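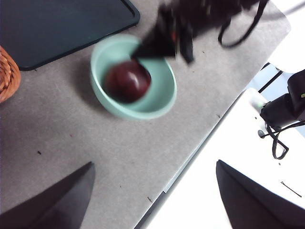
Fruit has been part of the Atenon shared office since the second week of the lease, when Mirela Medeiros left a bag of clementines on top of the printer and the printer filed a complaint in the form of a paper jam. It has its own table now. An apple in a pale green bowl, with felt underneath, is as close as we get to interior design, and it still generates more email than the parking. The questions below are the ones that keep coming in. Ulla Eklund answers them, and she would like you to read to the end before writing to her.

Is the fruit free?
Yes. It comes out of your membership, so in the sense that you have already paid for it, no.

When does it arrive?
Monday and Thursday mornings, from Aguirre, before most of you do. If the Thursday box is late, Ulla knows. She knew before you did.

How much can I take?
One piece at a time. Come back as often as you like. The member who took six pears to a client meeting at Zatari has been spoken to and now brings us pears.

Why is there felt on the table?
Bowls are loud. The table is nine steps from the phone booths, and before the felt went down every apple sounded like a small traffic accident. Please don't wipe it with a wet cloth. Crumbs come off with the lint roller, which hangs on the hook by the door when people put it back.

Can I put my own bowl out?
If it's food safe and you don't mind sharing it. We had a lovely hand-painted one for most of February. Then someone put it in the dishwasher at 90 degrees, in Celsius, because the dishwasher is European and takes no prisoners. The bowl is now a plain bowl.

What is the basket for?
Baskets are for things that like air: onions, garlic, the occasional optimistic avocado. Bowls are for fruit. Trays are for cut fruit, and cut fruit goes in the fridge by noon. None of them are for keys, badges or mail.

Should apples and bananas share a bowl?
Only if you want the bananas brown by Wednesday. Ripe apples give off ethylene, and bananas take it personally. Keep them at opposite ends.

I found a soft one. What do I do?
Compost bin, left of the sink. Turning it over so the bad side faces down is a technique we're all familiar with.

Do I need to wash it?
Aguirre rinses everything. Ulla rinses it again. You may make it three.

Could we get mangoes?
This has been asked in every survey we've run. Mangoes need a knife, a board and a person willing to clean both, and we have a knife and a board.

Who do I tell about allergies?
Write to Ulla with your desk number and she'll move the problem fruit to the Setus room, suite 716, upstairs. Kiwi already lives there.

Last updated Friday, November 4, 2022. The pear season answer has been removed at the request of the pear member.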